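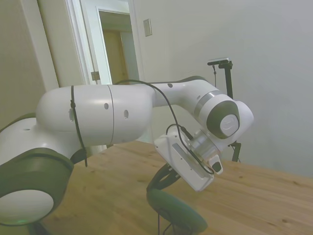 ## 4. Keeping the cell alive

### 4.1 Cable routing

Papers on manipulation tend to treat the robot as a fixed quantity, like gravity. Ours, known in the lab as Tritum, spent a fair part of the study reminding us otherwise. We report the upkeep in some detail, partly for reproducibility and partly to get some use out of the maintenance log.

The arm stands at a wooden table, and the external cable follows it from the lower link to the gripper. It is tied to the shell at the lower end and left slack over the elbow. Our first attempt had no slack worth the name. The joint limits in software allowed a range of wrist poses that the cable did not, and the cable won every argument. A connector pulled halfway out gives no clean fault. It gives a gripper that reports its width correctly for most of a morning and then claims to be fully open while holding something.

Our second attempt went too far the other way. We left enough spare cable for any pose the arm could reach, including several it had no business reaching, and the loop swung into the path of the forearm. The present routing was found by driving the arm slowly to the corners of the working volume, watching the loop, and moving the upper anchor until neither fault could be provoked. The free length above the elbow came out at about 300 mm. We would like to offer a formula for this, but we have a tape measure.

Ties are checked before each block of runs and replaced if they can be turned by hand. They must grip the shell without pinching the cable, a distinction that took us three connectors to learn.

### 4.2 Wrist camera

The wrist camera sees a good deal that is of no interest to the task. In many poses it takes in the wall and the edge of the table, with part of the gripper blurred across one corner. We had planned to crop the gripper out. We kept it in the end, as it turned out to be the cheapest calibration check available: its outline should fall in the same place in every image, and when it does not, something has moved that should not have.
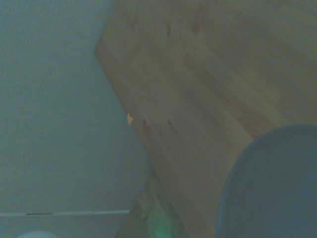 **Figure 4.** View from the wrist camera, with the wall at left, the table edge running diagonally, and part of the gripper out of focus at lower right.

The check is run by Standetti, a short script that compares the gripper outline against a stored reference at start-up. If the outline has shifted by more than a few pixels, the script refuses to begin recording and prints a message that grew less polite over successive versions. During the study it stopped us on four mornings. Three of these were a loose camera screw. On the fourth, the reference itself had been overwritten by the person who came in to fix the screw.

Exposure was harder. Left on automatic, the camera brightened whenever the arm swung towards the darker side of the table, and a policy trained on such images learned a touching amount about the room and rather little about the object. We fixed exposure and white balance by hand at the home pose and accepted that some views would be dull. Runs recorded before the change were discarded, all 28 of them, with regret.

### 4.3 Fingers, stand and home pose

The task object is a thin, round, dark teal disc, which the arm has to hold by its rim and bring to or from a small wire stand. Thin rims are unkind to finger alignment. If one finger closes slightly ahead of the other, the disc is pushed sideways before it is gripped, and the stand, being light, goes along for the ride.

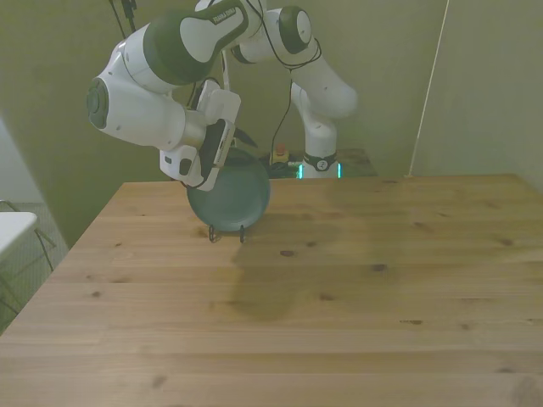 We therefore realigned the fingers at the start of each block. The procedure is plain: close the gripper on a flat gauge at low force, loosen the finger screws, let the fingers settle against the gauge, and tighten the screws a little at a time on alternate sides. Tightening one screw fully before touching the other undoes the work, and does so without any visible sign until the first grasp of the afternoon.

The stand is not fixed to the table. We tried fixing it, and the success rate rose at once, for the discouraging reason that the policy had stopped looking at it. A free stand drifts over a session as it is nudged, so an operator resets it between runs to a position drawn from a list. The list is produced by Tsuji, our scheduling tool, which also decides when the arm must return to its home pose and have its joint readings compared with the stored values.

Of the 912 runs attempted, 772 were kept. The remainder were dropped for faults of the cell itself: the early exposure runs, gripper dropouts traced to the connector, and a long stretch in November when the finger screws had been tightened in the wrong order by one of the authors. A failed grasp was never in itself a ground for removal. Had it been, this would be a much shorter paper with a much better table of results.

One further habit deserves mention. The object is held still above the table for several seconds at the start of each block, with the gripper at its working force. Any slip shows up as a slow rotation about the grasp point, and it is far cheaper to notice it then than after an afternoon of recording.
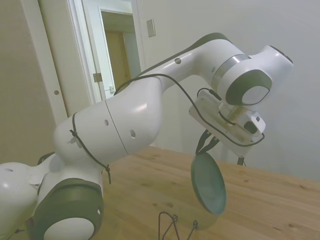

### 4.4 Spares and service intervals

We keep one spare set of fingers, a spare gripper cable and a bag of ties from Ostell within reach of the table. The spare cable is coiled and labelled with the date it was last tested. An earlier spare, unlabelled, proved to be the broken one it was meant to replace.

Joint readings at home were compared after every tenth run. Camera screws were checked daily, finger screws at each block, and the table wiped down whenever somebody remembered, a schedule we decline to report with more precision.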